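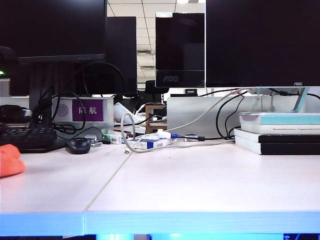
*White desk with loose cables.*

## Re-routing cables on a two-panel desk

Procedure for a desk with a monitor on a post stand, a corded keyboard and mouse, and several leads that have no fixed path. One person can complete it without moving the monitor. Read all the steps before unplugging anything.

### Materials

- Hook-and-loop strap, 12 mm wide, cut to length as needed
- 4 adhesive cable clips, low profile
- Paper labels and a fine marker
- One small lidded tray for loose parts
- Dry cloth and isopropyl wipes

Nylon zip ties also hold, but they have to be cut every time a lead is replaced. Strap is preferred at any desk where equipment changes more than once a year.

### 1. Clear the work surface

Remove everything that is not connected to something. Boxes, adapters, plugs and hardware go into the tray. Check the desktop for screws and metal caps before sliding any equipment across it. A screw under a keyboard foot will score a white surface.

Leave the name-plate holder in place on the partition. Any cable hanging across the front of it should be lifted off now and laid on the desk.

### 2. Identify each lead

Trace every cable by hand from one end to the other. Label both ends before unplugging. Suggested format is device, then port:

 MON-1 / VIDEO
 MON-1 / POWER
 KB / USB
 MOUSE / USB

A lead with nothing attached at either end is marked SPARE and coiled separately. If one end is connected and the other is free, do not pull it until the desk's user has confirmed it is not needed – charging leads and test leads often look abandoned.

### 3. Shut down and disconnect

Shut down the computer, then switch off the monitors. Disconnect power first, then video, then input devices. Do not unplug leads that serve the neighboring desk. Where two monitors stand back to back, their cables usually mix behind the post and need to be separated at this point.

### 4. Dress the monitor post

Run video and power down the rear of the post. Place the first strap 80 mm below the monitor bracket and the second just above the base. Leave enough slack above the first strap for full tilt and height travel. Test both by hand before tightening.

Do not pull the strap tight enough to flatten the jacket. A finger should still fit under it.

### 5. Route along the back edge

Wipe the back edge with isopropyl and let it dry. Fix the clips in a line close to the partition, keeping them off the seam between the desk panels. A clip that bridges the seam will lift when either panel moves.

Stiff cable that holds a loop should be unplugged at one end, straightened, and re-coiled in the direction it naturally turns. Forcing it the other way puts the twist back in within days.

### 6. Mouse and keyboard

Leave the mouse cord free from the mouse to the first clip. Measure the slack with the mouse at the front edge of the desk, plus a hand's width. The keyboard lead can be clipped closer.

### 7. Reconnect and check

Reconnect in reverse order: input devices, video, power. Confirm that:

- each monitor shows a picture
- the mouse reaches the full working area without dragging
- no cable crosses the name plate
- no plug rests on the desktop

### Revision notes

Strap spacing in step 4 changed after comments from Olumide Onuoha. Label format in step 2 supplied by Thabiso Chauke. Checked by Uwe Mühlbauer, Sunday, December 28, 2025.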